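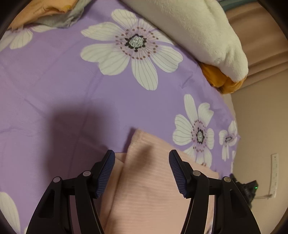

침대 위에 놓인 연분홍 수건

4장. 수건 코스 설정하기 (Ernska 3040 건조기)

3장까지 따라오셨으면 수평도 맞췄고 배수 호스도 꽂혀 있을 거예요. 이제 제가 제일 좋아하는 부분입니다, 수건 코스! 저는 이 건조기를 들이고 처음 한 달을 '표준'으로만 돌렸는데, 수건이 자꾸 납작하고 뻣뻣하게 나와서 기계 탓을 꽤 했어요. 그런데 공장 출하 상태에서는 수건 코스가 메뉴에 숨어 있더라고요. 한 번만 꺼내 두면 그다음부터는 다이얼로 바로 고를 수 있습니다.

4.1 시작하기 전에

필터 두 장이 다 끼워져 있는지 봐 주세요. 안쪽 필터를 빼먹으면 시작 버튼이 아예 안 먹습니다(저는 이걸로 고객센터에 전화까지 했어요). 물통도 비우고 끝까지 밀어 넣어 주세요. 딸깍 소리가 나야 들어간 거예요.

새 수건은 섬유유연제 없이 한 번 빨고 나서 말리세요. 첫 건조 때는 먼지가 정말 많이 나와요. 중간에 한 번 멈추고 필터를 털어 주면 건조 시간이 눈에 띄게 짧아집니다.

4.2 수건 코스 꺼내기

1. 전원을 켜고 다이얼을 '표준'에 맞춥니다.
2. '옵션'과 '예약' 버튼을 같이 누르고 있으면 화면에 숫자가 뜹니다. 손을 떼세요.
3. 다이얼을 돌려 228을 찾습니다. 이게 수건 코스 번호예요. 지나쳤으면 반대로 돌리면 됩니다.
4. '시작'을 짧게 한 번 누릅니다. 길게 누르면 취소되니까 조심하세요.
5. 화면에 '저장'이 뜨면 전원을 껐다 켭니다. 다이얼 맨 끝 칸에 수건 코스가 들어와 있을 거예요.

참고: 화면에 숫자 대신 줄만 깜박이면 어린이 잠금이 걸려 있는 겁니다. 잠금을 풀고 2번부터 다시 하세요.

4.3 건조 강도 맞추기

강도는 1부터 7까지 있어요. 얇은 세면 수건은 4, 호텔식 두꺼운 수건은 6이 저희 집에서는 딱 맞았습니다. 7은 발매트나 두툼한 목욕 가운 쓸 때만 씁니다. 세면 수건을 7로 돌렸더니 테두리 박음질 쪽이 쪼글쪼글해졌거든요.

1. 다이얼을 수건 코스에 둡니다.
2. '강도'를 눌러 원하는 숫자까지 올립니다. 숫자는 한 방향으로만 올라가고 7 다음은 다시 1이에요.
3. '강도'를 길게 눌러 기본값으로 기억시킵니다. 삑 소리가 두 번 나면 끝!

400g이 넘는 큰 목욕 수건은 세면 수건과 섞지 말고 따로 돌리세요. 섞으면 작은 것만 바싹 마르고 큰 수건은 접힌 안쪽이 눅눅하게 남습니다. 저는 귀찮아서 몇 번 섞어 봤는데 결국 두 번 돌리게 되더라고요.

주의: Dretano 양모 볼을 같이 넣으시는 분들은 완전히 마른 볼만 넣어 주세요. 젖은 볼이 들어가면 습도 센서가 헷갈려서 코스가 끝나지를 않아요. 식용유나 마사지 오일이 밴 수건은 세탁을 했더라도 건조기에 넣지 마세요. 열이 남아 불이 날 수 있습니다. 이건 꼭 지켜 주세요.

4.4 꺼내서 개기

종료음이 나면 바로 꺼내는 게 좋습니다. 통 안에 두면 잔열로 주름이 잡혀요. 저는 꺼내서 한 장씩 두어 번 탁탁 턴 다음, 침대에 펼쳐 놓고 한 김 식히고 나서 갭니다. 뜨거울 때 개어 수납장에 넣으면 안쪽에 습기가 차서 냄새가 나기 쉬워요.

1. 긴 쪽을 반으로 접습니다.
2. 한 번 더 반으로 접고 손바닥으로 쓸어 줍니다. 꾹꾹 누르지는 마세요, 애써 살린 올이 다시 눕습니다.
3. 세로로 삼등분해서 접힌 등이 앞으로 오게 넣습니다.

수납장 폭이 좁으면 3번에서 돌돌 말아도 괜찮아요. 저희 집 욕실장은 Vilela에서 산 좁은 장이라 저도 세면 수건은 말아서 세워 둡니다.

4.5 잘 안 될 때

다 돌았는데 축축해요: 양이 많은 경우가 대부분입니다. 통의 절반만 채우고 강도를 한 칸 올려 보세요. 그래도 그대로면 안쪽 필터를 미지근한 물로 씻어 완전히 말린 뒤 다시 끼우세요.

수건이 여전히 뻣뻣해요: 세제가 덜 헹궈졌을 수 있어요. 세탁기에서 헹굼을 한 번 추가하고, 유연제는 당분간 쉬어 보세요.

수건 코스가 사라졌어요: 정전이 있었거나 플러그를 오래 뽑아 두면 설정이 초기화됩니다. 4.2를 처음부터 다시 하시면 돼요. 강도 기본값도 같이 지워지니 4.3도 잊지 마시고요.

필터 세척과 열교환기 청소는 5장에 있습니다.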